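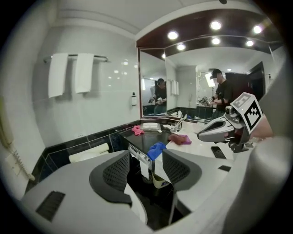

Section 4. Guest Bathroom: Counter, Towels and Fixtures

Reading time: 7 min

This section applies to all 94 guest bathrooms at Rondska. It replaces the loose sheets previously kept in the linen rooms. Revised September 8, 2023. Questions about the content should be directed to Roswitha Brandes, Rooms Division.

Section 3 (Entering the Room) must be completed first. Bed linen, carpets and windows are covered in Sections 5 through 7.

4.1 Before You Begin

Bring the following into the bathroom:

- one laundry bag for used cloths and towels
- three clean counter cloths, folded
- two clean towels of matching size
- one bottle of Neto surface cleaner
- one bottle of Neto bowl cleaner, carried separately
- refill for the Naris pump dispenser
- tissues and toilet paper
- disposable gloves

CAUTION: Do not place cleaner bottles on the counter while guest belongings are present. Set them on the floor beside the door, upright and with caps closed.

CAUTION: Neto bowl cleaner must not be used on marble or any other stone surface. It will leave a dull mark that cannot be polished out on site. If a spill occurs, flood the spot with clean water, blot it, and report it before the end of the shift.

4.2 Clearing the Counter

1. Put on gloves. Look over the full length of the counter before touching anything.

2. Identify guest belongings. Telephones, remote controls, eyeglasses, jewelry, medicines and children's toys are always treated as guest belongings, even when the room is listed as vacant.

3. In an occupied room, move guest belongings as a group to the dry end of the counter, away from the basin. Keep them in the same order. Do not stack one item on another.

4. In a vacated room, place belongings in a clear bag, write the room number on the tag, and follow the lost property procedure in Section 9.

5. Pick up used cloths one at a time. Open each one fully over the counter and shake it gently before it goes into the laundry bag. Small items such as earrings and contact lens cases are easily carried off inside a crumpled cloth.

6. Check the front edge of the counter. A cloth hanging over the edge should be lifted straight up and not pulled.

7. Lift the tray, wipe the surface underneath, and return the tray to its position.

Note: A soft toy found wrapped in or resting on a cloth must be separated by hand before the cloth is bagged. Toys do not go to the laundry under any circumstances unless the guest has asked for this in writing.

Note: Cloths with a fringe, embroidery or a printed pattern are not house stock. Fold them once and leave them with the guest's belongings.

4.3 Sorting and Folding Cloths

House cloths are supplied by Bako in several colors. The color indicates the area of use and has no bearing on quality.

Blue: counter, basin and faucet
Pink: mirror and other glass
White: guest use only

1. Sort clean cloths by color on a dry surface before folding.

2. Lay the cloth flat with the stitched label facing down. Smooth it from the center outward with the side of the hand.

3. Fold in half from left to right, matching the corners.

4. Fold in half again from bottom to top. The finished cloth should be a square with a single folded edge facing the guest.

5. White cloths are placed in the tray. Place no more than 4 in each tray. If the top cloth rises above the rim, remove one.

6. Working cloths in blue and pink are never left in a finished room. They return to the cart.

Cloths that are stained, frayed or thin enough to see through are to be tied in a knot and placed in the laundry bag. The knot tells Bako to withdraw the item from use. Do not cut or tear cloths on site.

4.4 Towel Bar

1. Remove both towels, including any that appear unused.

2. Wipe the bar from end to end with a dry blue cloth. Check that the brackets are firm against the wall. A bar that turns or shifts under light pressure must be reported the same day.

3. Fold each clean towel lengthwise in thirds, with the side hems turned inward.

4. Hang the two towels side by side with a small gap between them. Bring the front and back halves to the same length.

5. Step back to the doorway and compare the lower edges. They should form one level line. Adjust the longer towel, and leave the other alone.

Note: Towels received from different deliveries may differ slightly in width even when the label size is the same. Where a matching pair is not available in the linen room, place the wider towel nearer the door and note the room number on the linen sheet.

4.5 Basin, Faucet and Mirror

1. Rinse the basin with warm water and remove any hair from the drain.

2. Spray Neto surface cleaner onto the blue cloth. Do not spray the counter directly.

3. Wipe the counter first, then the outside rim of the basin, then the inside of the bowl. Work from the wall toward the front edge.

4. Wipe the faucet and the handle. Dry both at once to prevent water spots.

5. Wipe the mirror with a pink cloth, beginning at the top. Dry the lower edge of the frame with a second pass — water that collects there will lift the finish over time.

6. Return the tissue box, glass and bottles to the back of the counter, close to the mirror. Leave the area in front of them open.
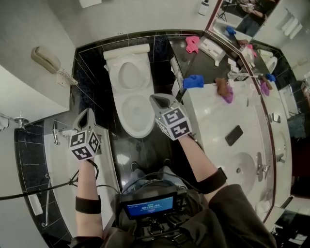
7. Return guest belongings last, once the counter is dry to the touch. Telephones and other electronic items are placed well back from the basin.

The glass is exchanged in every room on every visit. It is not rinsed in the basin and put back. Clean glasses are carried by the base and set down on the counter without a coaster.

4.6 Soap Dispenser

1. Wipe the body of the dispenser and the wall directly below it.

2. Press once and catch the soap in a gloved palm. If nothing comes out on the second press, refill the unit.

3. Where a Naris pump bottle is also provided, fill it from the 1,000 ml refill pack to just below the neck. Turn the nozzle toward the basin.

4. Check that the label is legible and faces outward. Replace a label that has lifted at the corners.

CAUTION: Never mix soap from two suppliers in one container. If the previous contents are unknown, empty the bottle, rinse it until the water runs clear, and let it dry before refilling.

4.7 Toilet and Paper Holder

1. Change gloves. Gloves used in this step are discarded afterward and are not worn for any other part of the bathroom.

2. Apply Neto bowl cleaner beneath the rim and leave it for the time printed on the bottle. Use this time to check the paper holder.

3. Replace the roll if less than one third remains. Leave the part roll on the cart for staff facilities.

4. Hang the new roll with the loose end toward the front. Do not fold the end into a point. This practice was discontinued in February and should not be resumed.

5. Brush the bowl, flush, and wipe the seat on both sides, the lid on both sides, the tank and the base, in that order.

6. Where a cushion or backrest is fitted, wipe it with a damp cloth and dry it at once. Do not soak the seams. Check that it sits squarely and does not slip when pressed.

7. Wipe the surrounding wall tiles and then the floor. Dark tile shows streaks readily and should be finished with a dry cloth.

4.8 Wall Telephone

The bathroom telephone must be in working order in every occupied room.

1. Lift the handset and listen for the dial tone.

2. Wipe the handset, including both ends, with a cloth dampened with water only.

3. Let the cord hang freely until it stops turning, then replace the handset. A tangled cord is the most frequent cause of a handset left off the hook.

4. Check that the wall plate is flat and secure. Do not tighten screws yourself. Report a loose plate to Maintenance on extension 51.

WARNING: Do not spray any liquid on or near the telephone or the wall outlet.

4.9 Final Check

Stand in the doorway with the light on and confirm the following:

- counter dry, no working cloths remaining
- tray in position, white cloths level with or below the rim
- towels level
- mirror free of streaks from this angle as well as from the front
- toilet lid in the position stated on the room sheet
- handset in place
- floor dry

Initial the room sheet only after all points are confirmed. Where a point cannot be met, leave it blank and write the cause in the margin. Inspections are carried out by Somtochukwu Babalola, who will return incomplete sheets to the person named on them before the end of the shift.

Continue to Section 5, Bed Linen.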